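트레슬로 공작 동아리, 로봇 팔 두 대로 종이접기에 도전

입력 2020년 8월 2일

방학이면 학교가 조용해지기 마련인데, 트레슬로의 공작실만은 예외인 모양이다. 이곳 학생 로봇 동아리 '예다우(Jedau)'가 여름 내내 문을 열어 두고 로봇 팔 두 대에게 종이 다루는 법을 가르치고 있다는 소식을 듣고, 더운 오후에 부채 하나 들고 찾아가 보았다.

동아리를 이끄는 올가 로레이루 지도교사는 기자를 보자마자 색종이 한 묶음부터 내밀었다. 먼저 한번 접어 보라는 것이었다. 오랜만에 접는 종이비행기라 모서리가 영 맞지 않아 쩔쩔매고 있으니, 옆에 있던 학생들이 웃으며 "저희 로봇도 딱 그래요" 하고 거들었다. 그 한마디에 금세 마음이 풀려, 예정보다 훨씬 오래 눌러앉게 되었다.

과제의 이름은 '트랄리브덴(Trallivden)'이다. 무슨 깊은 뜻이 있느냐고 물었더니, 지난해 12월 첫 모임 때 칠판에 누가 적어 놓은 말이 그대로 굳어졌다고 한다. 뜻은 학생들도 모르고 선생님도 모르는데, 이제 와서 바꾸자니 다들 서운해한다고. 목표는 사람이 접어 준 종이를 한쪽 팔이 들고 있다가 다른 쪽 팔에 구기지 않고 넘겨주는 것이다. 말로는 간단해도 종이는 조금만 세게 쥐면 자국이 남고, 살살 쥐면 미끄러져 떨어진다. 학생들은 집게가 다가가는 각도와 쥐는 힘을 조금씩 바꾸어 가며 한 번에 10회씩 이어서 시험하고, 그때마다 결과를 공책에 적는다. 그렇게 채운 공책이 벌써 2권째였다.

로레이루 교사는 "처음에는 다들 프로그램만 잘 짜면 되는 줄 알았어요. 그런데 종이를 바꾸면 또 안 되고, 접는 사람이 바뀌면 또 안 되거든요. 그걸 가지고 아이들끼리 한참을 이야기하는데, 저는 그 시간이 제일 좋더라고요"라고 말했다. 학생들 사이에서는 어느 종이가 제일 다루기 좋은지를 두고 의견이 갈려, 기자가 있는 동안에도 얇은 종이 편과 두꺼운 종이 편이 한바탕 즐거운 입씨름을 벌였다. 두꺼운 종이 편이 수는 적어도 목소리는 더 컸다.

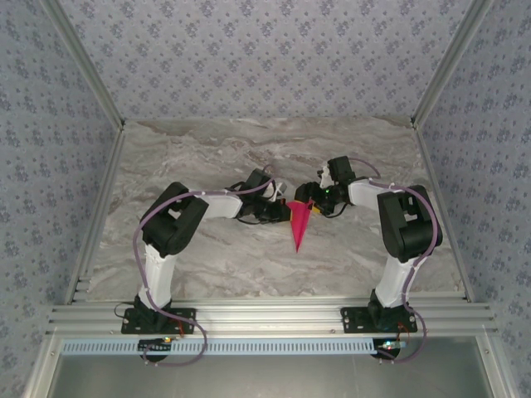 분홍빛 종이를 사이에 두고 마주한 두 로봇 팔. 오른쪽 집게가 종이 윗부분을 잡고 있다.

동아리는 올해 12월 피게로아 회관에서 열리는 학생 작품 발표회에 이 과제를 내놓을 계획이다. 발표회 날에는 관람객이 직접 접은 종이를 받아 그 자리에서 넘겨주기를 해 볼 생각이라고 한다. 처음 보는 모양의 종이가 얼마나 들어올지 모르니, 학생들은 그 전까지 서로 다른 접기 40가지를 연습해 두기로 했다. 이웃 주민들에게서 안 쓰는 색종이도 받고 있는데, 귀퉁이가 조금 접혔거나 색이 바랜 것도 괜찮으니 공작실 앞 상자에 편하게 넣어 달라는 부탁이다.

새 부원은 방학이 끝난 뒤에 모집한다. 로봇을 만져 본 적이 없어도 되고, 종이접기를 좋아하는 학생이면 더욱 반갑다고 한다. 문의는 공작실로 직접 찾아가면 된다.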